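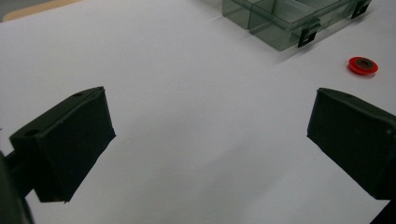

Attachment 1: hand-held gripper open over the bench, parts box and red ring behind.

Ticket: Replacement pads and second hand-held unit, budget check
Opened by: Haruto Hirose
Queue: Shimada bench equipment
Status: Waiting on quote

3/22/25, first entry
Hi all! Small parts work is going so well on the Traven gripper that I'd love to get a second one on the books before the December freeze. Before I file the request I need help with two things.

1. Pads. The left one has slight wear at the edges (see attachment). Do we buy pads as a pair, or can I order one side? The old Plokska order form only lists pairs.
2. Price. My note says 3,974 for a complete unit, and the catalog page shows 1,097 for the arm and jaws without the mount. Which line do we budget from?

Reply, purchasing
Pairs only, sorry. Budget from the complete unit. The 1,097 line leaves out the mount and the cable set, and you would end up ordering both separately.

Reply, Haruto
Great, that clears up a lot! Could we add a spares line too? I was thinking 5 pairs of pads, nearly 900 all together by my math. We could keep them in a latched divider box like the green one in the photo (I love those boxes, small rings and washers stay where you put them).

Reply, purchasing
Spares are fine but they go under consumables, so please split the request. Dileden can quote both on one sheet if you ask them to. Ask for lead time on the pads as well, it was missing last time.

Update, Haruto
Split and sent! Unit under equipment, pads under consumables, lead time requested. I also asked if the new unit takes the same pads as ours, which would make the spares go twice as far. Leaving this open until Dileden answers.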